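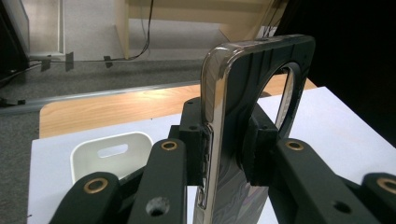
Hand-held gripper kits: budgeting and ordering FAQ

Last updated Tuesday, January 30, 2018

These are the questions we get most from departments and small shops planning a purchase. If yours is missing, write to Maxine Lockyer in the Furolex orders office.

What comes in a standard kit?

One hand-held gripper, one pair of finger pads fitted, one spare pair, a camera mount and a carry case. The camera is a separate line on the quote. Many buyers already have one that fits the mount.

How many should I plan for?

One per person working at the same time, plus one spare per site. A site with four stations should budget for five grippers. Sharing one between two stations slows both of them down, and the wear is the same.

What can it pick up?

Small, light goods that a person would normally hold between finger and thumb: phone cases, boxes, tubes, packets. If your items are shiny or have a hard rim, ask for the soft pads when you order. Send us one of your items and we will tell you which pads to buy. There is no charge for this, but we do not return samples under $5 in value unless you ask.

What does a kit cost?

The standard kit is $500. A replacement linkage set is $89. Pads are sold in pairs and the price depends on the material, so check the current list. Shipping is quoted separately.

What should I set aside for spares?

Pads wear first. For daily use, plan on a new pair every quarter. The bushings in the arms last much longer, but they are only sold as part of the linkage set. We suggest one linkage set per three grippers in the first year.

Do I need a special table?

No. Any flat, steady surface at standing height will do. A plain light top makes small items easier to see. Leave room for a basket or tray beside the work, and count that in when you measure. Most people forget it and end up ordering a second table.

What about cables?

If you run power or data across the floor, budget for clips or a cover strip. We don't stock either. Any hardware store does.

Should we buy hand-held units first or go straight to a robot arm?

It depends on what you know about your items. If you have not settled which goods you will handle or which pads hold them, start with hand-held units. The pads from the hand-held kit also fit the Sirkilton arm mount, so that part of the money carries over. The linkage does not.

Can we rent?

Yes, through our Cinildale warehouse only. The monthly rate is $161 per kit with a two-month minimum. Half of the rent paid can go toward a purchase if you order before the rental ends.

How long is delivery?

Kits in stock leave within three working days. Orders of ten or more are built in batches and take four to six weeks. Orders placed in January often run toward the long end.

Are Biswas pads compatible?

The older Biswas pads fit with the adapter plate. The newer ones have a different screw spacing and do not fit. Check the part number with us before paying for them.

Can I get a quote that holds until our budget is approved?

Quotes are good for 60 days. We will extend one once, at the same price, if you write to Maxine before it runs out.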